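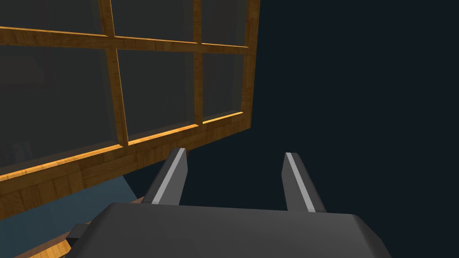
Wrist camera policy falls apart near windows in sim — lighting or camera tilt?

tornon_fan
Hi all, longtime reader and only an occasional poster, so bear with me if I ramble. I'm training a pick policy entirely in simulation, with one camera on the wrist and nothing else (no overhead view, that's the whole point of my project). Over the middle of the table it does beautifully, 85 percent success with the stock randomization, and I was so pleased I told everyone I know. Then I moved the start poses out toward the walls, where the wrist tips up and the camera gets a lot of window and a lot of nothing, and it dropped to 66. The arm doesn't crash or do anything dramatic, it just sort of wanders, like a person who walked into a room and forgot why.

My first guess is lighting. The window wood gets a very bright orange edge in my renders and I wonder if the encoder is latching onto that. Has anybody randomized light direction per episode in Widley without slowing the renderer to a crawl?

mossyharbor
Welcome out of the shadows! I've been down this road and I'd look at the empty background before the lights. If your room only has walls where somebody bothered to put them, then past the window edge the camera is looking at the clear color, one flat dark value over half the image. A network that has mostly seen tabletop has very little to say about that. Throw a cheap textured sphere around the whole world and swap the texture on every reset. It took me an evening, most of which I spent picking textures, because I enjoy that sort of thing more than I should.

gridpaper
I'm going to disagree a little with both of you, in a friendly way. Backgrounds and lights are worth doing, sure, but a single view of a window and two fingers doesn't contain the answer, however nicely you render it. If the object isn't in view, the policy has to remember where it was or know where the arm is. Are you feeding joint angles in at all? And how many frames of history?

tornon_fan
Joint angles yes, history is 2 frames. I kept it short so it would fit on my card. I did look at the clear color and mossyharbor is right, it's a very dark blue-black that I never set on purpose.

gridpaper
Two frames is next to nothing if they're consecutive. By the time the wrist has tipped up, both frames show the same window. You don't need more memory on the card, by the way — space them out. Keep one current frame and one from a second or so back, and see whether the wandering changes. I'd do that before touching a single texture.

mossyharbor
I'd still do the sphere first, since it costs nothing and you can measure it without retraining. Run your existing checkpoint with the sphere on and off from the same start poses. If the numbers don't move, I'll happily eat my words and go back to my textures.

lerndale_lurker
Can I put in a word for the boring option? Constrain the planner. We run Zürcher underneath our learned policy, and it has a view cone term in the cost, so poses where the camera loses the work area get expensive and the arm mostly stays out of them. You lose a bit of reach near the edges and gain an awful lot of sleep.

gridpaper
That's fine for a product, but it hides the problem. If he ever gets bumped into one of those poses he's back where he started.

lerndale_lurker
Fair, but plenty of good software is built on hiding problems behind a sensible cost function! I'd do both. Let the planner keep you out of trouble and train for recovery as well. Start a share of the episodes tipped up on purpose, with the reward for getting the table back in view kept small so it doesn't learn to sit there admiring the table.

tornon_fan
Ha, mine would absolutely do that. Okay, so the plan is on/off with the sphere tonight on the old checkpoint, then spaced frames, then tipped-up starts. I'll leave the lights alone for now, even though I already wrote half the code for them. One more question for lerndale_lurker: does the view cone term use the real camera intrinsics, or just a fixed angle off the wrist axis? My camera is mounted with a slight tilt and I'd hate to tune the wrong cone.

lerndale_lurker
Fixed angle by default. There's an offset you can set for the mount, so put your tilt in there, and draw the cone in the viewer once before you trust it. I had the sign flipped for most of April.

Contact the moderators | Copyright belongs to the individual posters | Back to top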